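Talks > Home & Linens > Speaker notes > Beds in small rooms
Search talks, slides, notes Go

NOTES — Beds in small rooms (Friday, after lunch slot, keep it moving)

Mic check. Water. Clicker is the gray one, the other one is dead.

Open with the Plinach survey. 363 people sent in bedroom measurements, 191 of them have a door that opens toward the bed. Let that number sit for a second. More than half! Then ask for hands: who here climbs over the footboard to get to the closet. Wait for the laugh, move on.

Main point, say it early: in a small room the bed is the furniture. Sofa, desk, dressing table, folding surface. People sit on it in jeans all day and sleep in it at night. So the cover matters more than the frame does, and most folks spend the money the other way around.

Tresta story — SHORT version. Spare room, bought the nice headboard, could not open the drawers. Headboard lived in the hallway till August. Don't do the part about the delivery guys, ran long last time.

Slide 4, storage up high. Wall cabinets over the bed area, two doors, shallow. Deep ones you bang your head. Beaudoin makes a shallow one but check the hinges before you recomend it, mine sagged. Mention that anything up there should be light, blankets and off season stuff. 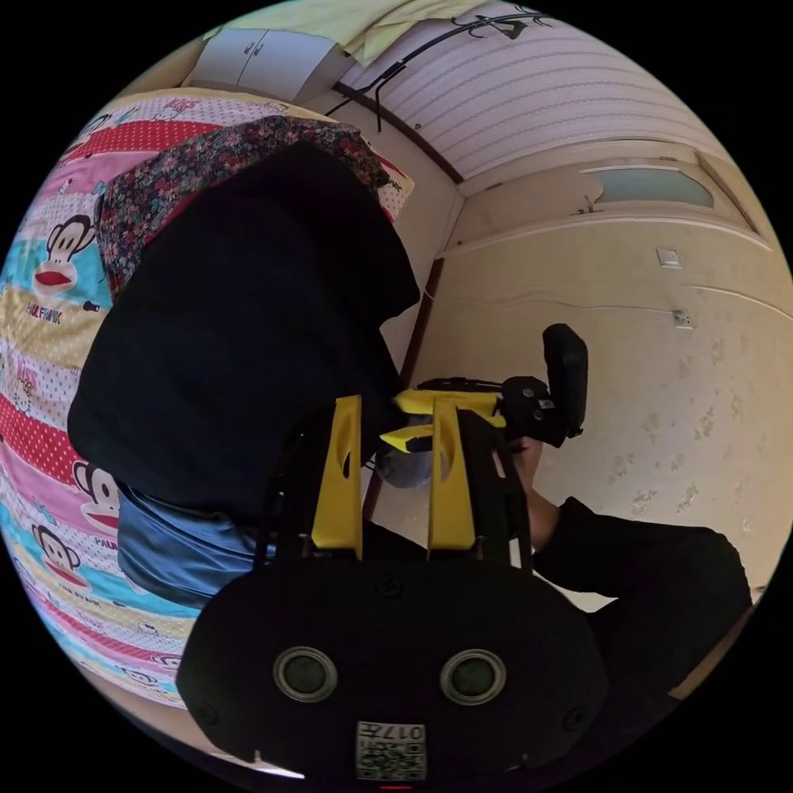
Pattern. People get scared of it in a small room and go all beige, then wonder why it feels like a waiting room. Loud quilt is fine if the walls stay calmer. Take the Paul Frank one, monkey faces, red with white polka dots, pink and cyan and yellow all going at once, and next to it cream wall, white door. It holds up. Striped wallpaper behind is pushing it a little, I'd still leave it. Frosted panel in the door is worth a word too, lets you borrow light from the hall without giving up privacy. Point at the light switch and socket — ask who can reach theirs from bed. If you can't, that's the first thing to fix, before any paint.

Washing. Day cover and night cover, 2 is enough. Bright reds go in cold, by themselves the first time. Pillus liner under the quilt if there's a kid or a dog. Dry flat if you have the room, which you don't, so over the door with a towel under it so the paint doesnt get damp.

Curtain rods: mount wider than the window. Hooks over rings if you take them down a lot. Skip this if past 13 minutes.

Handout has the measuring sheet on the back. Tell them door swing FIRST, then bed, then everything else. Tape it out on the floor, leave the tape down over a weekend and walk around it.

Questions. Somebody will ask about loft beds. Ceiling height, ladder, who changes the sheets. Then the bunk question, same answer.

Collect pens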